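Tronolau
Products / Two-Arm Mobile Platforms / Oveck
Oveck Two-Arm Household Platform
Item 908
Page revised 1 October 2018

Overview

Oveck is a wheeled platform with two arms, intended for laboratories, training centers and care providers that wish to study household chores under realistic conditions. It is supplied as a development product. Tronolau does not offer it for unattended use in private homes, and orders for that purpose will be declined.

Customers frequently ask whether Oveck can tidy a bedroom. The present answer is that it can perform certain parts of the job, slowly, with a trained operator in the room. The sections that follow set out which parts those are.

Current capability

Picking up a single garment from a bed or chair is supported. The operator confirms the item on the control tablet, and the platform approaches, closes one gripper and lifts. In our May acceptance trials the platform completed 60 single-garment lifts in succession without an operator taking over. All of the garments in that series were of medium weight and lay on a flat surface.

Carrying a garment to a hamper is supported where the route is clear and the hamper has been entered in the room plan.

Folding is offered as a trial function only. Towels and other plain rectangles can be folded in half and in half again. Shirts, sweaters and anything with a hood or lining remain outside the specification. A garment that has been dropped in a heap must first be spread out, and the software cannot yet find a sleeve or a collar dependably enough for us to list the function.

Bed making is not supported. A duvet is large, heavy and soft, and it hides its own corners. The platform can pull one edge toward the pillows, but it cannot judge whether the result is straight.

Picking up small flat litter from carpet, such as scraps of paper, is under evaluation.
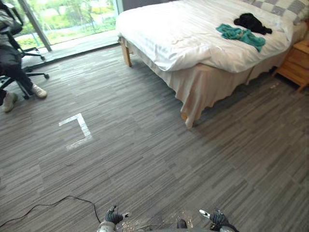 Bedroom test area: clothing on the duvet, with floor tape on the carpet tiles.

Site requirements

The floor should be level and firm. Carpet tile and short-pile carpet are acceptable. Loose rugs must be removed. Cables lying across the floor should be routed along the wall or covered before the platform is driven. Bed skirts and long curtains may remain in place, provided that the keep-out distance in the room plan is set to 5 inches or more.

Strong daylight from large windows can reduce the accuracy of the depth sensors. Blinds are recommended for rooms that face south or west. Dark fabrics give the weakest readings, and customers should include several in their own trials before relying on any published result.

One operator must be present at all times, with a clear view of both arms and the stop button within reach.

Statement on readiness

"We are asked every week when a machine will do the laundry," said Yolandi Zulu, product manager for Oveck. "I can show a customer a good lift and a fair towel fold. I cannot show them a tidy room at the end of an hour, and our sales staff have been told to say so."

Stelios Fragkou, head of testing, expects the next software release to concentrate on spreading out bunched fabric. No release date has been set.

Supply and options

The standard package includes the platform, two grippers with replaceable fingertips, the control tablet, a charging dock and two days of operator training. The Sino soft fingertip set is available for delicate fabrics and is priced at $1199 per pair. The Gkikas room planning software is included for the first year and renewed by separate license.

Lead time and platform pricing are provided by written quotation. Please state the item number, the floor type and the chores to be studied.

Related items: Fingertip sets / Charging docks / Operator training / Spare batteries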